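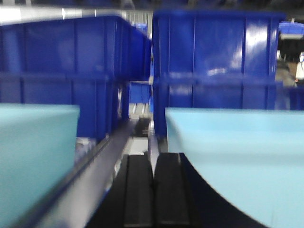 Blue bins, two stacks of them, with the metal rail running up between.

hollaneo_hal
Good morning everybody, and sorry in advance for the length of this. I've been reading the storage board since March and finally have something to ask. We're redoing the back room at our parts shop in Cemville, and I've fallen pretty hard for the blue plastic totes (the ribbed ones that stack). Right now we have 31 of them and I want to go up to 50 before the summer rush. My question is whether I should keep stacking them or put everything on steel shelving. Stacking costs me nothing, and I do like how solid a tall blue wall looks! But my brother-in-law is forever wanting the bottom one.

geumgardener
Welcome! Shelves, shelves, shelves. I stacked for years in my seed room and my back still remembers it. If you can afford the steel, go for it, and put your heavy stuff at hip height.

Woo-jin Seol
I'm going to disagree a little, with love. Stacks are perfectly fine when every bin in the stack holds the same thing, because then you only ever take from the top. We kept washers and hose fittings that way at Jastel for a long time and it was quicker than any shelf. It's the mixed stacks that make people cranky.

hollaneo_hal
Ours are as mixed as they come, I'm afraid. Second question while I have you all: do scratches on the plastic matter? I'm picky, and I'd like customers to see a tidy room.

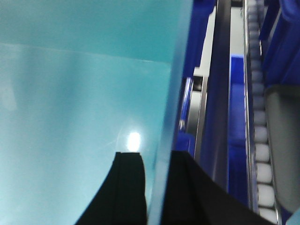

A few thin scratches near the bright spot. They only show where the light hits.

geumgardener
Oh, I wouldn't lose a minute of sleep over those. Warm water, a drop of dish soap, a soft cloth, and leave it be. I tried one of those polishing creams on a tub once and ended up with a cloudy patch that bothered me far more than the scratches ever did.

Ha-neul Choo
Agree on the soap. Shiny plastic shows everything under a ceiling light anyway.

On the shelving, please look at the kind with perforated uprights, where you can move a level up or down when your bins change. I bought fixed shelves first, 179 dollars for the unit, and the tall totes missed fitting by the width of my thumb. I was so mad I went and sat in the car for a while.

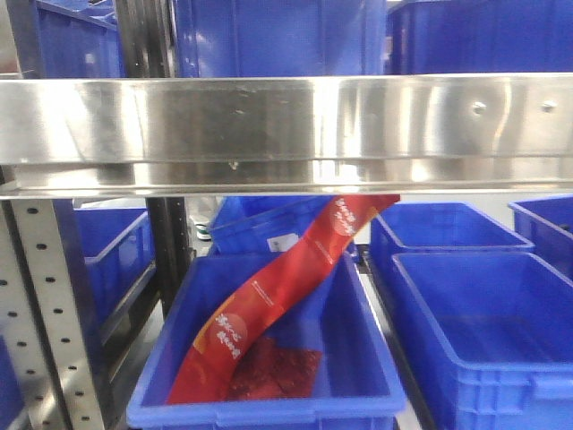
Bins above and below the steel beam, slotted upright at the left.

Woo-jin Seol
Okay, I'll give you the slotted posts, those are handy. I still say keep one stack on the floor for the things you buy by the case. And leave yourself hand room over the rim of the lower bins, more than you think you need, or you'll be dragging each one out just to see what's in it.

geumgardener
Labels on the short end, too, and big! Woo-jin and I have argued about stacks on here before and I don't expect to win him over.

hollaneo_hal
You're all very kind. I priced it out over lunch and doing the whole room would run some 2,000 dollars, so I'll probably start with the one wall and keep a floor stack for the case goods like Woo-jin says. Does anybody put a liner in the bottom for small brass pieces, or do you just let them rattle?

Ha-neul Choo
Liner. The cheap rubbery drawer kind, cut a little short so you can get a finger under it.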